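Can a machine tidy a kitchen yet? (asking for my mother)

Home & Garden Help > Appliances and Gadgets > Robots and automation

Asked by Akua Annan in May
253 views, 3 answers

Hello all, and thanks in advance for reading, I know I go on a bit.

My mother is going to be living by herself from this summer in a ground floor apartment in Stinovcombe. She is in good health apart from her hands, which have gotten bad enough that jars, knots and plastic packaging are a daily battle. She can cook sitting down or standing up, she can stir a pot all day long if you let her, but it's the picking up and putting away that wears her out. Groceries come in and they stay on the table until one of us visits.

My brother has been sending me videos of machines that fold towels and load dishwashers, and he is convinced that we should be saving up for one instead of paying for someone to come in. I've been on the Skurent waiting list page more times than I'd like to admit – they say "household help" all over it but I can't find a plain list of what the thing does. The vacuum she has now is a Won and she loves it, she talks to it, so she isn't scared of the idea.

What I'd like to know from people who work with these or have one at home: could any machine you can buy today clear a kitchen table? I mean take the things off, put them where they go, throw out what's trash. I don't need it fast. It could take the whole afternoon for all she cares.

The kitchen is the sort of thing I have in mind here, a lived-in one with the shopping still out on the table: 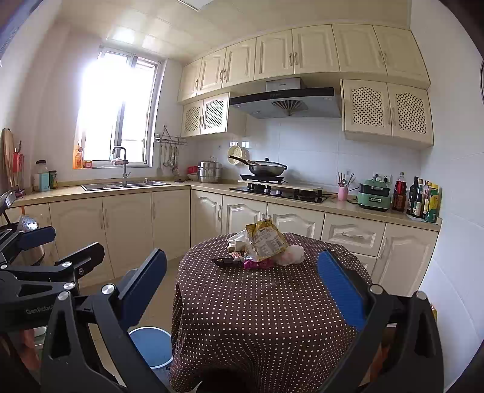

Tae-yang Ok wrote in almost at once to say that it depends on what you count as clearing, and that the bags are where most machines would come to grief. I've copied the full reply into the answers below so that it's all in one place. My question stands for anyone else who wants to have a go. Budget is not really decided, so please don't hold back on that account, and if the answer is "wait a few years" I would rather hear it from you than find out from a box in the hallway.

Answer by Tae-yang Ok
Marked as helpful by 25 people

Hi Akua, and my best to your mother! Mine is the same about stirring.

I spent a good stretch of my working life on a packing line where we had arms doing the easy half of the job, and I still follow this stuff more closely than my family would like. So take this as the view of someone who wants it to work.

Hard things that keep their shape are coming along nicely. A bottle, a small tray, a lidded pot – a decent arm with a decent camera can find it, pick it up and set it down somewhere else, and it will manage that most of the time if the room is well lit and the thing isn't jammed up against its neighbors. Put a row of sauce bottles tight together at the end of a counter and it gets a lot harder, since the fingers need somewhere to go.

Soft things are another story. A crumpled snack bag has no proper sides to grab. A thin plastic bag moves when you touch it, and it can stick to the thing next to it, and if it's see-through the camera may not be sure where it stops. On our line we had one bay that handled nothing but bagged goods and we kept people on it the whole time I was there. We tried suction, we tried softer fingers, we tried slowing everything down. It got better and it never got good.

Then there is the deciding, which your question slides past a little (I don't blame you, we all do it without thinking). Is that bag trash, or has it got half the snacks still in it, or is your mother saving it to line the bin? You would know from the feel of it as you picked it up. A machine has to be told or has to guess, and I wouldn't want one guessing with my shopping.

Two more things to think about in a kitchen like that one. A tablecloth that goes to the floor is lovely, but I'd be nervous of anything on wheels near it. And cabinets with small handles are fiddly. Opening a door with a little brass handle sounds like nothing until you watch an arm try it with the hinge side wrong.

So my answer is no, not the whole table, not at home, not on its own. Some pieces of it, yes, with somebody watching.

If it were my mother I'd spend the money on a person for a couple of hours a week and on a good electric jar opener, and look again in 3 years.

Answer by Rui Sampaio

Get a rolling cart. Groceries go on the cart, cart goes to the fridge. My aunt has one and she is 70 and swears by it. No charging either.

Answer by Gun-woo Hwang

I agree with most of what Tae-yang says, but I'd be a bit more hopeful. We had a Wikumex arm on trial in our workshop over the winter, sorting offcuts and putting hand tools back on a rack, and by the end it was putting the tools away well enough that we stopped checking. The trick was that every tool had one spot and the spot never changed. If your mother's kitchen could be set up like that (same shelf, same tubs, nothing in bags) you'd be giving a machine a fair chance.

It did drop things. It also needed a clear bench and one of us on hand whenever it got stuck, and it got stuck mostly before lunch for reasons we never worked out.

Comment by Akua Annan

Thank you so much, all of you. I read these out to her over the phone and she wants the cart. My brother is still sending videos. Rui, does your aunt's have brakes on the wheels?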